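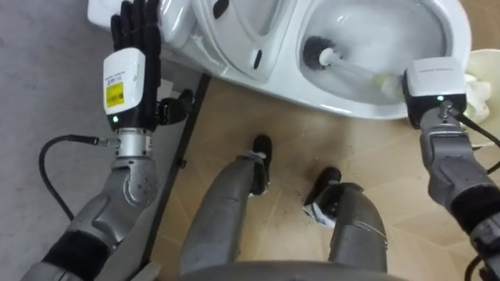 블루레이에 원래 극장 모노 음성을 붙이려면 그냥 길이만 맞추면 되나요?

길이만 맞춰서는 중간부터 입이 어긋나요. 릴마다 빠진 프레임이 달라서, 릴 단위로 쪼갠 다음 장면 하나하나 다시 맞춰야 합니다.

브리쿨로라(Brikulora) 모노 트랙 작업하면서 제일 많이 받은 질문이라 맨 위에 적어놨어요. 밑으로는 몇 달 동안 삽질한 얘기를 타래로 풀어볼게요. 길어요. 관심 없으신 분은 뮤트해 주세요ㅋㅋ

일단 배경부터. Hladun에서 나온 블루레이는 화질 정말 좋습니다. 그레인도 살아있고 색도 제가 기억하는 거랑 꽤 비슷해요. 문제는 소리예요. 5.1로 새로 믹싱하면서 발소리랑 문소리를 싹 갈아치웠어요. 초반 창고 장면에서 철문 닫히는 소리 있잖아요, 원래는 깡통 찌그러지는 것 같은 소리였는데 지금은 무슨 은행 금고 닫히는 소리가 나요.

디스크에 "오리지널 모노"라고 적힌 트랙이 있긴 한데 그거 5.1을 한 채널로 합친 거예요. 철문 소리 들어보면 바로 압니다. 저는 이거 확인하고 하루 종일 기분이 안 좋았어요.

그래서 진짜 모노를 찾아다녔는데, 후보가 이랬어요. 옛날 비디오테이프(고음이 다 죽어 있음), 유럽 방송 녹화본(PAL이라 빠르고 음이 높음), 그리고 35mm 상영 프린트에서 뜬 광학 사운드. 셋 다 들어봤고 결국 세 번째로 갔습니다.

광학 트랙은 Fleltelstead 포럼에서 Kadri Rebane 님이 공유해 주셨어요. 릴 7개 분량을 릴별로 따로, 노이즈 제거 하나도 안 한 상태로요. 이게 얼마나 고마운 일인지 해본 사람은 알 거예요. 누가 손댄 파일은 되돌릴 수가 없잖아요!

처음엔 저도 릴 7개를 쭉 이어 붙이고 시작점만 맞추면 될 줄 알았어요. 1번 릴은 잘 맞더라고요. 신나서 라면 끓여 와서 앉았는데 2번 릴 넘어가자마자 배우들이 전부 복화술을 하고 있었음.

이유는 단순해요. 상영 프린트는 릴 앞뒤가 제일 많이 상합니다. 끊어지면 잘라내고 다시 붙이니까 그만큼 프레임이 없어져요. 2번 릴 앞에서는 13프레임이 없었어요. 24프레임 기준으로 반 초가 넘는 거라 누가 봐도 티가 납니다.

제일 심한 데는 5번 릴 끝이에요. 40프레임이 통째로 없습니다. 하필 대사가 걸려 있어요. "그 얘긴 나중에 하" 하고 끝나버림. 뭘 나중에 하냐고요.

이런 구멍은 어떻게 메우냐. 저는 PAL 녹화본에서 가져왔어요. 속도를 25에서 24로 늦추고(이때 음높이도 같이 내려가게 해야 돼요, 길이만 늘리는 기능 쓰면 목소리에 금속성 떨림이 생김) EQ로 광학 트랙 느낌에 맞춰서요. 헤드폰 끼고 들으면 이어진 데가 살짝 느껴지는데 스피커로는 저도 못 찾겠어요.

정확히 말하면 블루레이가 23.976이라서 24에 맞춘 다음 한 번 더 아주 조금 늦춰야 해요. 이걸 빼먹으면 처음엔 멀쩡한데 뒤로 갈수록 소리가 앞서갑니다. 저는 두 번 빼먹었어요. 두 번째는 변명의 여지가 없네요.

맞추는 방법은 되게 원시적이에요. 블루레이 5.1의 센터 채널을 위에 깔고 모노를 밑에 깔아요. 대사 녹음 자체는 같은 거라서 파형 모양이 비슷하거든요. ㅌ이나 ㅍ처럼 터지는 소리, 그러니까 원어로 치면 t나 p 나오는 데를 찾아서 맞추고, 다음 대사로 가고, 또 맞추고.

효과음으로 맞추면 절대 안 됩니다. 새로 녹음한 거라 위치가 미묘하게 달라요. 제가 첫 버전에서 총소리를 기준으로 잡았다가 그 장면 대사가 전부 밀렸어요. 음악은 같은 녹음이라 괜찮은데 편집점이 다른 데가 있으니까 한 번씩 의심해 보시고요.

자동 정렬 프로그램도 써봤죠. Wilmont라는 건데 대사 많은 장면은 꽤 잘해요. 근데 조용한 장면에서 광학 잡음을 대사로 착각하고 엉뚱한 데 붙여놓더라고요. 지금은 대충 자리 잡는 용도로만 쓰고 나머지는 손으로 합니다.

그렇게 해서 최종 프로젝트 파일에 편집점이 316개예요. 친구한테 보여줬더니 "이걸 왜 해?" 그래서 그냥 영화 틀어줬어요. 철문 닫힐 때 웃더라고요. 저는 그걸로 됐어요.

노이즈 제거 얘기. 이건 취향 문제로 싸움이 좀 나는데 저는 거의 안 했어요. 릴 이음매에서 퍽 하고 튀는 소리, 긁혀서 타닥거리는 소리 중에 큰 것만 손으로 지웠습니다. 바닥에 깔리는 쉬이이 소리는 그대로예요.

쉬 소리를 지우면 빗소리 장면에서 비가 같이 지워져요. 농담 아니고 진짜로 비가 멎어요. 화면에는 쏟아지는데 소리만 맑음. 살살 걸어도 끝에 물방울 같은 이상한 소리가 남아서 결국 다 되돌렸어요.

고음 쪽 얘기도 많이 물어보시는데, 옛날 극장은 재생할 때 고음을 꽤 깎아서 틀었어요. 그걸 감안하지 않고 광학 트랙을 날것으로 들으면 쏘고 거칠어요. 그래서 위쪽을 완만하게 내려줬습니다. 날것 그대로가 좋다는 분들 위해서 EQ 안 건 버전도 같이 넣었어요. 플레이어에서 트랙 바꿔가며 들어보세요.

아 그리고 3월에 올렸던 첫 버전 받으신 분들, 그건 지워주세요ㅠㅠ 위에 쓴 총소리 문제도 있고 4번 릴 후반이 통째로 조금 늦어요. 그때 "원래 이런 영화인 줄 알았다"고 댓글 달아주신 분 죄송합니다.

포맷은 FLAC 하나, AC3 하나예요. 영상은 안 드려요. 디스크는 각자 사셔야 하고, 가지고 계신 디스크에서 영상 뽑아서 합치면 딜레이 0으로 맞습니다. 초판이랑 재판이랑 앞에 로고 길이가 다르다는 얘기가 있는데 저는 초판밖에 없어서 확인을 못 했어요. 재판 가지신 분 계시면 알려주세요!

자막은 건드린 게 없으니까 디스크 자막 그대로 쓰시면 돼요. 다만 5.1에서 들리던 뒷배경 라디오 대사가 모노에는 없어요. 자막은 뜨는데 아무도 말을 안 하는 데가 한 군데 있습니다. 오류 아니에요.

반대로 모노에만 있는 것도 있어요. 역 장면에서 여자 주인공이 돌아설 때 작게 한숨 쉬는 소리가 나거든요. 5.1에는 없어요. 저 이 영화를 그렇게 봤는데 처음 들었고, 그 뒤로는 그 장면이 좀 다르게 보여요. 새벽에 혼자 그 부분만 계속 돌려 들었네요.

왜 빠졌는지는 몰라요. 대사 트랙이 아니라 효과음 쪽에 같이 들어가 있던 게 아닐까 싶은데 제 추측이고요. Kadri 님은 일부러 뺐을 거라고 하시더라고요. 포럼에서 이걸로 꽤 길게 얘기했는데 결론은 안 났어요.

장비 물어보시는 분 계셔서. 별거 없습니다. 무료 편집 프로그램에 오래된 헤드폰이에요. 좋은 스피커보다 파형 화면 크게 띄울 수 있는 모니터가 훨씬 도움 됐어요. 그리고 마우스 휠 잘 되는 거. 제 건 작업하다가 휠이 나갔어요.

처음 해보실 분은 장편 말고 짧은 걸로 시작하세요. 예고편이 딱 좋아요. 화질 좋은 예고편에 옛날 예고편 소리 붙여보면 위에서 말한 문제를 작은 크기로 거의 다 겪게 됩니다. 프로젝트 파일은 이름에 날짜 꼭 넣으시고요. 저는 "최종", "최종2", "진짜최종"으로 하다가 엉뚱한 걸 올릴 뻔했어요.

2018년 9월 30일 수정: 6번 릴 중간 전화 장면에서 한 프레임 빠르다는 제보가 있어서 다시 들어봤는데 맞아요, 빠릅니다. 귀가 정말 좋으시네요. 고친 파일로 바꿔놨고 링크는 같아요.

다음에 뭐 할 거냐는 질문은… 같은 감독 전작도 모노가 없긴 한데 프린트 소리를 가진 사람을 아직 못 찾았어요. 혹시 아시는 분은 DM 주세요. 일단 저는 마우스부터 사러 갑니다.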